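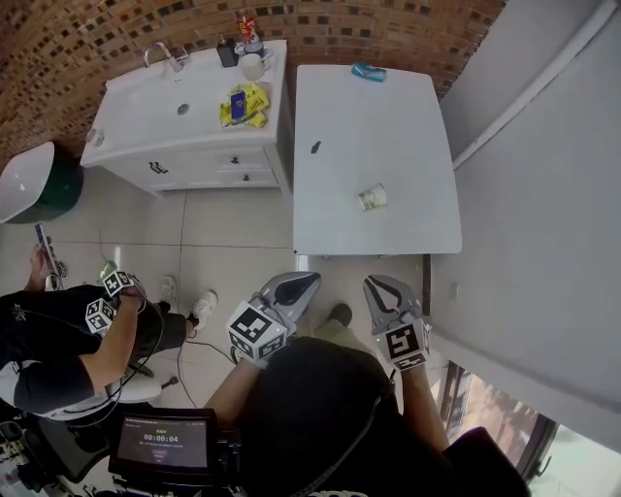

BROVINE LODGE – PROPERTY OPERATIONS DEPARTMENT
Winter Season Safety Checklist, Main House and Guest Cottages
Inspected by: Arnel Mercado
Inspection month: December
Marks used: OK, FIX (repair before the next guest arrives), WATCH (check again at the next walk)

Comments go under the item they belong to. If an item gets a FIX, put the room or cottage name in the comment, and write the work order in the log at the front desk the same day.

1. Arrival and parking

1.1 Driveway plowed and sanded to the lower gate – OK
1.2 Steps at main entrance clear of ice – OK
1.3 Handrail at main entrance tight – FIX
Lower bracket moves when you lean on it. Screws were replaced last spring and the holes are worn out. Needs longer screws or a filled hole.
1.4 Path lights working from parking to cottages – FIX
Lights out on the bend before Spruce Cottage. Guests who check in after dark walk that stretch with their bags. Flashlights are at the desk until the lights are fixed.
1.5 Salt bins filled and lids closed – OK

2. Main house, public rooms

2.1 Exit signs lit – OK
2.2 Exit doors open fully from inside – WATCH
Dining room door sticks when the weather is damp. It opened on the first push at this inspection. Try it again after the next thaw.
2.3 Fire extinguishers charged, pins in, tags current – OK
2.4 Fireplace screen in place, ash bucket outside and covered – FIX
Ash bucket was in the game room closet with the lid off. Moved outside. Evening staff have been told, and a note is on the closet door.
2.5 Pool table light and ceiling fan secure – OK
2.6 Rugs flat, no curled edges – WATCH
Runner by the reading corner is starting to lift. Tape is a short-term fix. It should be replaced before the school holidays. 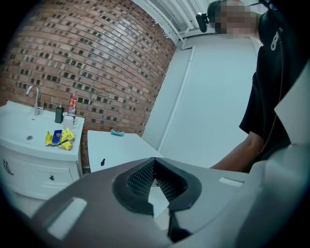 The upstairs hallway was walked separately, with the lights off and the emergency lights on. All of them came on and stayed on for the full test. The one over the linen room is dimmer than the others and should get a new battery at the next order.

3. Guest rooms and cottages

All 23 units were entered. Where a unit is not named below, it passed.

3.1 Smoke alarm sounds when tested – FIX
Birch Cottage, upper bedroom, no sound. Battery replaced and retested OK. Left as FIX so the date of the alarm itself gets looked up.
3.2 Carbon monoxide alarm present where there is a gas heater – OK
3.3 Window latches hold – FIX
Room over the kitchen, left window. Latch closes but does not catch. Room is off sale until it is repaired.
3.4 Hot water at the tap within house limit – WATCH
Cottages at the far end of the line run close to the limit in the morning and cooler at night. Trinetti was called about the mixing valve and will adjust it on Saturday. Test again after that visit.
3.5 Non-slip mat or strips in every tub and shower – OK
3.6 Outlets near sinks trip and reset – OK
3.7 Balcony rails tight, no rot at the posts – WATCH
Juniper Cottage has soft wood at the foot of the corner post. It still holds firm. Probe it again next month and do not paint over it.
3.8 Evacuation map on the back of the door – FIX
Missing in two rooms, and the map in Aspen Cottage still shows the old parking lot. New prints are at the desk.
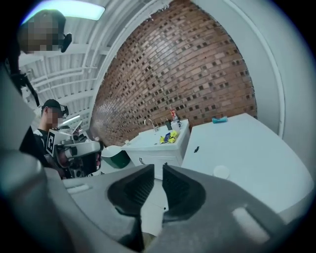 Can a room be sold if its only open item is a missing evacuation map?
Only after the map is put up. It takes a few minutes, so the desk holds the key until someone has done it and signed the log.

4. Hot tub and pool house

4.1 Gate closes and latches by itself – OK
4.2 Water test posted and signed, morning and evening – FIX
Evening test missing on several days. The tub holds 800 gallons and gets heavy use on weekends, so the evening reading matters more than the morning one. Shift lead signs from now on.
4.3 Emergency shutoff labeled and reachable – OK
4.4 Drain covers in place, no cracks – OK
4.5 Chemicals locked up and kept apart – OK
Closance, who supply the chemicals, sent new label sheets. The old ones can come down.
4.6 Deck free of ice, grit mats down – WATCH
Splash freezes along the north edge by late afternoon. Chip and sand it before the 4 p.m. opening.

5. Kitchen and laundry

5.1 Hood filters clean – OK
5.2 Walk-in cooler opens from inside – OK
5.3 First aid kit stocked – FIX
Short on burn dressings and finger bandages. Restock from the supply room and write down what is taken.
5.4 Dryer vents clear – FIX
Lint packed behind the second dryer. Dryer shut off and tagged. Do not run it until the vent hose has been pulled and cleaned, even if the linens are behind – send the overflow to Tzanetos in town.

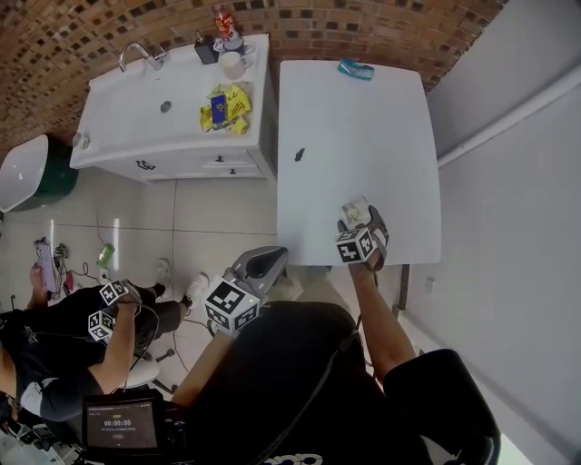 Page 2

6. Generator and heating

6.1 Generator starts under load – OK
Hour meter read 1,313 at the end of the test.
6.2 Fuel level and spare filters – OK
6.3 Boiler room clear of stored items – FIX
Patio cushions and a folded crib were stacked beside the boiler. Both moved to the barn. The boiler room is not storage at any time of year.
6.4 Exhaust vents clear of snow – WATCH
Fine at inspection, but snow slides off the west roof and piles up right below the vent. Check after every storm.

7. Grounds and trails

7.1 Sledding hill fence up, hay bales at the bottom – OK
7.2 Lake sign reads "Stay off ice" at both access points – FIX
Sign at the boat launch has fallen over. Reset it on a taller post so it stays above the snow.
7.3 Trail map box filled – OK
7.4 Dead limbs over the fire pit – WATCH
One large limb on the pine behind the benches. Tree service has been asked for a price. Fire pit benches are moved to the other side until then.

Open FIX items are read out at the Saturday morning meeting. When a repair is finished, initial it in the log and leave the comment on the sheet.

Signed: A. Mercado, Property Operations
Copy to: front desk, housekeeping, kitchen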